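**Ticket: Season pass scans as "already used" at the north turnstiles**
Opened by: Catrin Lloyd, ticket office, Plaststead
Assigned to: Hjørdis Dahlgren, Skyrme support
Priority: high (home match coming)
Status: solved, waiting for confirmation

**Catrin Lloyd, first message**

At the last home match many season pass holders were refused at the north gates. The screen showed "already used". The stewards let people in by hand and the line was still long at kickoff. Some supporters missed the first goal and they wrote to us about it, not very kindly. The south gates had no trouble at all. We had 2,590 through the gates in total, so it was not a record crowd.

We use Cletetti readers on all gates and the Ornine app for the passes.

**Hjørdis Dahlgren**

Thank you for the clear report. I have three questions before I look in the logs:

- Were these passes on the phone, or plastic cards, or both?
- Did the same people come to the women's match in the afternoon before?
- Has anyone restarted the north readers between the two matches?

**Catrin Lloyd**

Both phone and plastic. Yes, many of them came to the women's match, the season pass is valid for both teams. About the restart I must ask Rhun.

**Rhun Vaughan, ground operations**

I did not restart the north side. I restarted the south readers at half-time of the women's match, when one of them was frozen. I thought it was better to do all of them on that side together.

**Hjørdis Dahlgren**

This explains a lot. I have now read the logs from gates 2, 3 and 4. The readers on the north side did not close the afternoon event. They kept the list of used passes in memory, and when the evening event opened they were still comparing with the old list. The south readers got the new list when they were restarted.
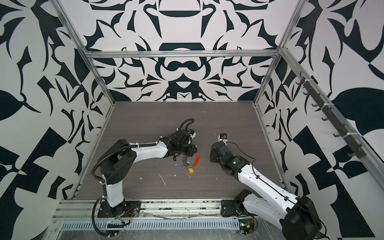
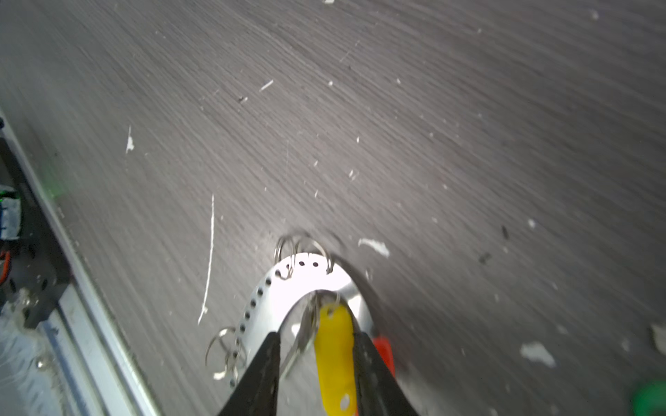

So the passes were good and the database was also good. The fault is that the event change is sent only one time, and a reader that does not answer in that moment is not asked again. I can see that the north readers lost the network for a short while between the matches — the message was sent exactly then.

What I have done:

1. Set the event change to be repeated until every reader has confirmed it.
2. Added a warning in the Skyrme dashboard if a reader is still on an old event.
3. Cleared the used list on all north readers.

What I ask you to do before the next match:

1. Open the dashboard when the gates are still closed.
2. Check that all the readers show the name of the correct match.
3. If one shows the old name, press "Resend event". Please do not pull the power, it takes much longer.

**Emrys Llewellyn, head steward**

Can my people see this warning too? They stand at the gate and do not have the dashboard.

**Hjørdis Dahlgren**

Not today. I can give one steward for each side a read-only login for the phone. Send me the names and I will create them.

**Emrys Llewellyn**

Carys Kneath for the north. I will take the south myself.

**Hjørdis Dahlgren**

Both logins are created. The password must be changed at the first use.

**Catrin Lloyd**

We tested this morning with two test events, one after the other, and unplugged the network at gate 3 in the middle. The warning came up, and the reader changed to the new event after the cable was back. My own pass was accepted in both events.

One more thing, it is less urgent. In the attendance report the supporters who were let in by hand are missing — can they be added afterward? The league asks for the number in November.

**Hjørdis Dahlgren**

Yes, under Reports, then "Manual entries". Write the number for each gate and save. I will keep the ticket open until you have played one real match with the new setting.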